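Bench inspection checklist, hand-held gripper pair
Comparison of jaw sets: Ernov (current) and Grecu (candidate)
Date: 2 December 2023
Checked by: Ruxandra Bogdan
Second check: Relu Anghel

1. Trigger travel, left and right. OK. Right trigger slightly stiffer at the end of the stroke, within limits.
2. Jaw closure, empty. OK both sides.
3. Jaw opening at full release, 880 cycles since last adjustment. Left OK. Right opens 2 mm short with the Grecu set.
4. Marker plates seated, fasteners tight. OK.
5. Cable exit at rear of housing, strain relief. OK left. Right - see comment.
6. Table clear of loose fasteners and tape. OK.

Comment on 5: the right cable stands off in a wide arc and comes down beside the wrist. No wear on the jacket. Recheck after the next 600 cycles.

Comment on 3: the short opening matters for cartons. With a tall carton taken upright near the top, the jaws have little room to spare on approach. A drinking glass is the second test item and is to be gripped with low force only. 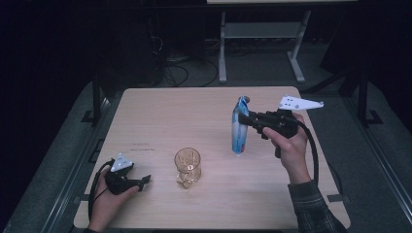
Horațiu Barbu disagrees with the low-force limit for the Grecu set. In his view the pads slip before they load the glass, so the limit hides the fault it is meant to catch. He wants the slip test run at both force settings, starting with the Ernov jaws as a baseline, and the readings entered side by side.

Accepted for the slip test only. The limit stays in force for all other work with glass.

7. Slip test, carton. Ernov pass. Grecu pass.
8. Slip test, glass. Open - to be run at both settings.
9. Pad surface, visual. Grecu pads show light scuffing on the lower third.
10. Trigger release under load. OK both sides.

Status: Ernov set released for use. Grecu set on hold until items 3 and 8 are closed. Shims for item 3 requested from Setareh Abbasi.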